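Fondley Hoop Earrings: Fitting, Wearing and Care
Section 3. Changing the charms and closing the hoops

Read this section before you wear the earrings for the first time. It covers both sizes of the Fondley hoop and the charms sold with them. For the matching necklace, see Section 4.

What you should have

One pair of hoops, left and right. The left hoop has a small L stamped inside the curve, close to the hinge.
Two pairs of charms (the plain disc and the long drop).
One polishing cloth.
One card of spare silicone stops.

If a charm is missing, check under the lining of the box. The discs are thin and tend to slide beneath it.

3.1 Opening the hoop

1. Hold the hoop with the hinge at the bottom and the post facing you.
2. Press the catch inwards with your thumbnail until it clicks.
3. Swing the post out as far as it goes on its own. It stops at a right angle.

Caution: Do not push the post past its stop. A bent hinge can't be straightened at home and isn't covered by the guarantee.

3.2 Adding or changing a charm

1. Lay a soft towel on a table and work over it.
2. Open the hoop as in 3.1.
3. Slide the old silicone stop off the post, then the charm.
4. Thread the new charm on with its patterned side facing outwards.
5. Push a silicone stop on after it. The stop should grip the wire firmly and sit clear of the catch.
6. Close the post and listen for the click.

Note: The small hoop takes one charm. The large hoop takes up to 3, but the long drops will tangle if you wear more than one on each side.
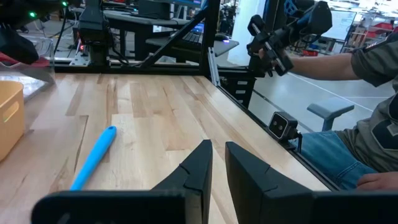 Charms from the older Trenalari range have a narrower ring and will not pass over the Fondley catch. Don't force them. An adaptor ring is available from any Ponce counter, and staff there will fit it while you wait.

3.3 Putting the earrings in

1. Wash your hands and wipe the posts with a little surgical spirit. Let them dry.
2. Start with the left hoop. Pass the post through from front to back.
3. Support the hoop from below with one finger and close the catch.
4. Tug the hoop gently downwards. If it opens, take it out and go to 3.5.
5. Repeat on the right.

Caution: Do not wear these earrings in a piercing that is still healing. Take them out before sleeping, swimming or any contact sport. Keep charms and stops away from small children.

3.4 Cleaning

The hoops are gold plated over silver. Wipe them with the dry cloth after each wear. If they look dull, soak them in lukewarm water with a drop of washing-up liquid for 2 minutes, rinse, and dry them straight away. Take the charms off first.

Don't use silver dip, toothpaste or an ultrasonic cleaner on any plated part. Hairspray and perfume should go on before the earrings do.

3.5 If the catch is loose

1. Open the hoop and look at the notch near the end of the post. Clear out any lint with a dry, soft toothbrush.
2. Close the hoop again and repeat the tug test.
3. If it still opens, stop wearing it and send the pair back.

Use the Skarkex returns envelope that came with your order and write your order number on the flap. Send both earrings even if only one is faulty, as they are matched by weight. Repairs take up to 20 working days, and longer for anything received in December.

Replacement stops are part number 67 on the spares list. They fit both sizes.

Section checked by Ngân Phan. Last updated Tuesday, November 5, 2024.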